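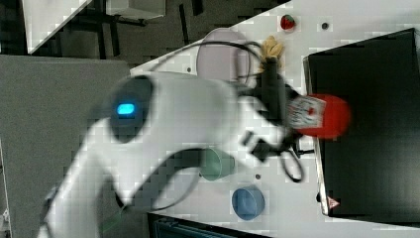 About Januvine

Januvine audits pharmacy and medical claims for public health plans. Our clients are state agencies, county health departments, school district benefit pools and a few public hospital systems. They pay contractors to run parts of their health coverage, and they hire us to check whether the bills match the contracts.

We are a private company with 42 employees. We don't sell insurance, manage drug benefits or process claims, and we don't own any part of a company that does.

What we do

Most of our work is claims review. A client sends us the paid claims for a contract period along with the contract and its amendments. We reprice each claim under the contract terms and compare the result with what the plan paid. Where the two don't agree, we write up the difference and send it to the contractor for a response before anything goes in the final report.

We review 100 percent of the claims in a contract period. Sampling is cheaper, and some firms do it well, but pricing errors in drug claims tend to bunch up around a few products or a few weeks, and a sample can miss them.

We also do the following:

Contract reading before a bid goes out. We look at definitions of terms such as "generic," "rebate" and "administrative fee," which are where many later disputes start.

Rebate reconciliation. We trace manufacturer rebates from the invoice to the plan's account.

Encounter data checks for managed care contracts.

Testimony. Our analysts can explain a report to a legislative committee, a board or a court. We charge by the hour for this and the fee does not depend on the outcome.

How we are paid

Clients pay a fixed fee set at the start of the project. We do not take a share of recovered money. Some public agencies prefer contingency contracts and we understand why, as there is little up-front cost. We turned to fixed fees in our second year and have stayed with them. A report that finds no overpayment costs the same as one that finds a large one.

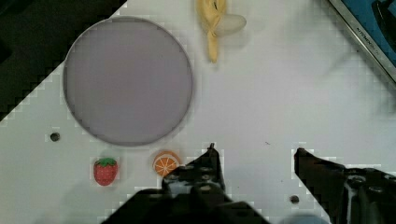 Plate and banana on a white tabletop.

Our history

Januvine started as a two-person office doing benefit reviews for school districts. The first projects were small and mostly on paper. One district shipped us its claims in banker's boxes, and we typed in the totals by hand before we could begin.

As the work moved to electronic files we built our own repricing software, Jarik, which we still use. Jarik is not for sale or license. Clients may ask to see the rules it applied to their claims, and the full rule list is attached to every final report.

We later merged with Endier, a firm that specialized in hospital billing under county indigent care programs. Endier's staff stayed on and now make up our medical claims group. The Endier name is no longer used on new reports, though older ones still carry it.

Trnka is our training program for public employees who oversee health contracts. It covers how to read a claims file, what to ask for in a monthly contractor report and how to document a complaint. A course runs for seven sessions and is taught online or at the client's office. Course 101 is open to anyone employed by a state or local government. The later courses require it.

Conflicts of interest

We do not accept work from pharmacy benefit managers, managed care companies or drug makers. Employees may not hold stock in them outside of a broad mutual fund or retirement fund. Anyone who joins us from one of these companies is kept off projects involving that employer for two years.

Januvine and its employees, acting for the company, make no political contributions. We do not lobby for or against contract renewals. When a client asks whether to extend a contract or rebid it, we report what the claims show and leave the decision to the agency.

Public records

Many of our reports are public once the client accepts them. Requests should go to the agency that paid for the report. We can confirm whether a report was delivered, but we can't release it ourselves.

Contact

The office is open from 8 a.m. to 5 p.m. and closes at noon on Friday. Agencies seeking a bid should send the draft scope of work and the number of contract years to be reviewed. Reporters can use the media form and should include their deadline.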